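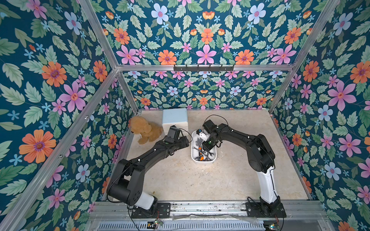
Notes for my talk at the Teltorari evening, July 31, 2025
Wing-yan Kwan
Title: Tools in a room where people also live

Before I start: water on the table, phone off, clock where I can see it. The talk must be 12 minutes and then questions. In May I spoke too fast and finished early, so this time I read slowly and stop at every place where I have written PAUSE.

Opening

Good evening. My name is Wing-yan Kwan and I work at Pumelon, where we help people to arrange small flats. Most of our customers ask us about clothes and kitchens. Tonight I want to speak about something they ask much less, and it is tools. I mean spanners, pliers, screwdrivers, and the small metal parts that come with furniture and stay in the flat for many years.

Ask the room: who has a garage? Wait for hands. Who has a drawer? Wait again. (Last time almost everybody laughed at the drawer. If they laugh, let them.)

In a house with a garage the tools have a room of their own. In the flats at Brasanden, where I do most of my visits, they share the room with the sofa, the bed and the toys of the children. So the question for tonight is how tools and a nice room can be together without one of them spoiling the other.

PAUSE

Part one. The wall comes first

Many people begin with the box. They go to a shop, they buy a box, and then they look for a place to put it. I ask them to begin with the wall.

A wall with a strong pattern can hold a lot. Think of a dark blue-green paper with pale leaves and big flowers in orange and pink-violet. It is a very full wall. The eye is already busy there, so any object you put before it should be plain. A white bin works. A pale blue box with rounded edges works too, and I like it better than white with this kind of paper, for it takes up the light blue of the smaller flowers. A printed box with its own flowers would be too much, and I have seen this mistake in more than one home, including my own.

With a plain white wall it is the other way. There you may have a coloured box, even a loud one, and it will do the work of a picture.

Say this slowly: the paper is permanent, the box is cheap. Choose the box to please the paper.

Somebody always asks if flowers and spanners can go together. My answer is yes. I grew up with a calendar of flowers over my father's workbench, and I never thought it strange.

Part two. Hooks

A rack of hooks is a good thing to have near the tools, high enough that small children do not reach it. But I must warn you about hooks. People put up the rack, they are proud, and the hooks stay empty while the tools go on lying in the bin underneath. I have seen it again and again on my visits.

The reason, I think, is that most small hand tools have no hole to hang by. A ring spanner has one, that is the ring. A combination spanner also, at one end. Pliers can sit over a hook with their legs open, but they fall easily. An adjustable spanner often has a hole at the end of the handle, and you should check this before you plan for it. Sockets and loose bolts cannot hang at all, they need a small tin with a lid.

So before you buy the rack, lay everything on the floor and make two groups: can hang, cannot hang. Then count only the first group. This is the one moment in the talk when I ask people to count.

Remember to hold up the sheet with the two columns. Leave it up until everybody has written.

PAUSE

Part three. The mixed bin

Now we come to the bin. I say bin, but it can be a basket, a biscuit tin, an old washing-up bowl. Everybody has one. On top there is a grey spanner lying across, somewhere there is an orange handle, and between them are small parts in dark grey and silver which nobody in the family can name.

I do not tell people to get rid of the mixed bin. I used to do this and it did not help. They made a fine order with labels, and when I came back the labels were still there and the bin was also there, behind the door. A home needs one place where you can drop a thing when the soup is cooking. What I say now is that the bin must be shallow, it must be open, and it must be light in colour inside.

Shallow, so that nothing is hidden under more than one layer of other things. Open, so that you do not lose the lid and do not stand things on top of it. Light inside, so that dark metal is easy to find. A black toolbox with black tools in it is very hard for older eyes. Mr Ko will say more about this after me, he has made a study of lighting in cupboards and I don't want to take his subject.

Then once in a while you empty the bin completely. I do it when I change the bed covers for winter, and again for summer. Put everything out, take a cloth, wipe each piece, and decide. 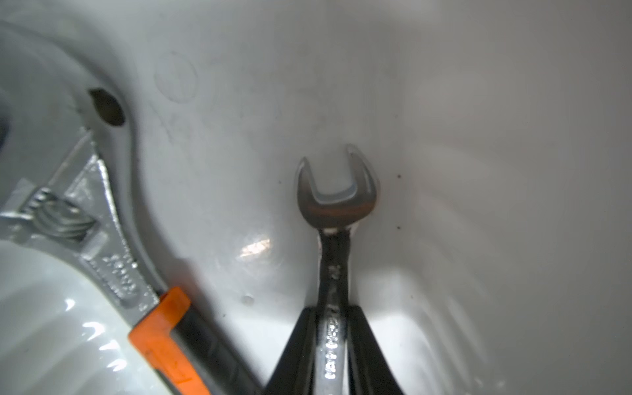
When you wipe a spanner, do look at it. There are marks pressed or engraved in the steel, usually along the shank. One of them is the size, and the others can be the maker or the kind of steel. On an old tool with a shiny finish these marks can be very hard to read. Turn it under the lamp until the light comes from the side. If this does not help, rub a soft pencil over a thin paper laid on the letters, as children do with coins. When you have the size, write it on a small piece of tape and put the tape round the shank. It is not beautiful, but you will thank yourself the next time the washing machine must be moved.

A few words on the names, for those who, like me, learned them in another language first. A combination spanner is open at one end and a ring at the other. The open end goes on from the side, where there is little room. The ring goes over the top and holds the nut better. An adjustable spanner has a little screw with ridges which you turn with the thumb, and one jaw moves. In American books all of these are called wrenches. When I began my work here I bought three tools that were all the same tool, only because I read three names.

If you have room for only two spanners, my advice is one adjustable and one combination in the size your furniture uses. The adjustable does nearly everything in a passable way. The combination does one thing well.

About the washing: warm water with a little soap is enough, and then dry at once with a towel. Some people do it in the bathroom basin. I ask them to be careful there. Steel on ceramic can leave a grey line, and a heavy spanner that slips from the hand may chip the glaze. Lay a folded towel in the basin first. For grey lines that are already there, a soft cream cleaner takes most of them away if you have patience. And put the plug in! At Brasanden we had to open a pipe for one very small washer, and Pak-hei Ko, who is sitting in the second row, held the bucket.

(If Pak-hei is not in the second row, leave out this sentence.)

PAUSE. Drink.

Part four. Soft things and hard things

I want to say something about toys, as the floor near the wall is often shared. A teddy bear likes the same corner that the toolbox likes. Both are things you want near you but not under your feet.

I have no wish to make parents afraid. A bear does not suffer from standing beside a box. But machine oil goes into plush very quickly and it does not come out well, above all from curly fur. So keep a closed box between the soft things and the open bin, like a little wall. Soft things to one side, then the closed box, then the metal. It costs nothing and you only move what you have already.

For homes with small children the bin goes up, on a shelf or inside a cupboard with a catch, and the screws go higher than the bin. Here I am strict. The box and the bear can stay on the floor.

Also the floor itself. A pale stone or a pale tile shows every dropped screw, and I am always glad when I see one. On a dark carpet I put a tray or an old tablecloth under the work before I begin.

Part five. What it costs

People think this kind of order is expensive, so I give the figures from one flat. The family had an offer for a built-in cupboard in the hall, and the price was 3000. With our plan they paid 1110 for everything, and the largest part of it was the wallpaper and the man who hung it. The rack of hooks was from Chow, the small shop behind the station, and the bin they had already.

Do not say that the cupboard was a bad offer. The carpenter may be in the room.

Closing

Ask them to do one thing this week. Take the mixed bin, wherever it is, put it on a towel and take out everything. Find one spanner and read the size on it.

Thank the people from Teltorari, and thank Mrs Lam's son – no, check his name before – for the chairs.

If there is a question on rust: light rust goes with a dry rough sponge and one drop of oil. Deep rust I leave to others.

If there is a question on wallpaper in a damp room: ask them to speak to me afterwards, it is too long for here.

Sheets with the two columns are on the table by the door.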